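Recording the place-setting task, Korness student project

Put both plates, the knife, the fork and the glasses on the table before you pick up the grippers. Run each cable back along your forearm so it leaves over the front edge. Open and close both sides 2 times, then start recording.

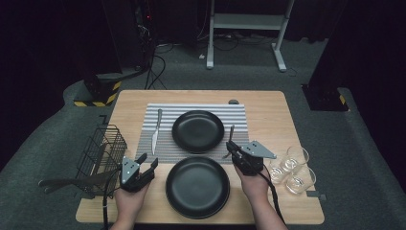
Right gripper holding the fork at the right end of the placemat, knife already on the left.

Lower the fork with the tines in line with the mat, release, and lift straight up before moving sideways. Keep the left gripper open and clear of the plate – contact spoils the take. Stop after 3 failed grasps and reset. Send finished takes to Bianca Ciobanu.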